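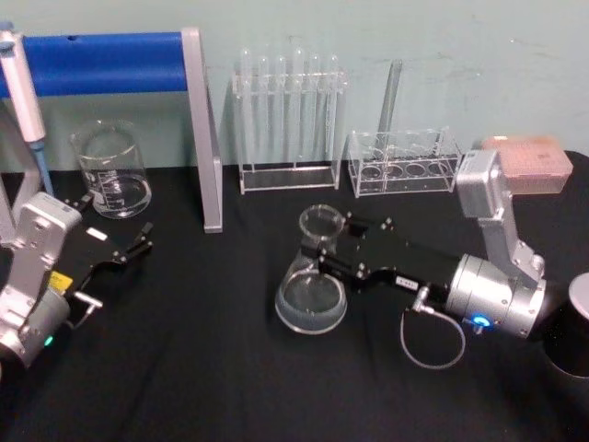
*The right gripper on the neck of a flask, with the test tube racks behind it.*

Ask Sang Phùng how long it takes to teach a robot arm to pick up a flask and he laughs before you've finished the question. "Which flask?" he says. "With how much water in it?"

Phùng has been building his two-armed lab bench at Polcombe, a shared workshop where he rents a corner between the drill press and the sewing machines. He calls the project Flonia, after a boat his uncle once owned, and he talks about it the way other people talk about a new puppy. I'd planned on half an hour with him in July. I stayed until they were stacking the chairs.

The idea came out of years of teaching evening chemistry classes, where he spent a lot of his time rinsing, filling and moving glass. "I love the chemistry part," he says. "I don't love the carrying part. And I thought, well, carrying is a thing machines are supposed to be good at! Then I tried it with glass."

Glass, he found, is a wonderful way to learn humility. The cameras he started with would lose a clean test tube completely against a pale wall. He put black cloth over the table, which helped with anything standing low down, but a tube in a rack still has the wall behind it. "You get a couple of bright lines along the edges and that's your tube," he says. "That's all you're getting. So the software has to believe in those two lines."

He drives both arms by hand first, using a pair of controllers he wired up himself, and records every run. He had 1,245 recordings saved when we spoke, and he swears he can remember the bad ones individually. From those, a small learned program tries to copy what he did. The flask is his favorite exercise because the neck gives the fingers something to hold and the wide base forgives a sloppy landing.

"People expect me to grab it around the fat part," he says. "But it's a cone, so the fingers want to ride up. The neck is straight. Go for the neck, go slow, and stop squeezing sooner than you think you should."

How soon? He's still working on that. His first setting closed the gripper far too hard, and his kitchen supplied the replacements (jam jars, mostly) until his order of proper glassware came in. He keeps water in the flasks and beakers now and nothing else. "Water is cheap and it shows you everything. If the surface is sloshing, your motion is bad. I don't need a graph for that, I can just look."

The two arms came from a shop called Nondmont that was clearing out its back room, and he paid $800 for the pair, both needing repair. The cabling was the worst of it. A cable that's too short tugs at the wrist, and one that's too long finds something to knock over, so he spent an entire weekend changing the length of one loop and running the same reach again and again. "Best weekend of the year," he says, and I believe him completely.

What he wants next is the pipette. It's thin, it's tall, and the plunger needs a thumb, so he's been sketching a clip-on lever with a friend from the Engelbrecht makers' group across town. Then tubes, lifted out of one rack and set down in another, with one arm steadying the rack while the other does the lifting. He has tried that 66 times so far.

And how many worked?

"Four," he says, beaming. "Four! In spring it was zero. Do you want to see me try another one?"

I did, of course. He was already reaching for the controllers.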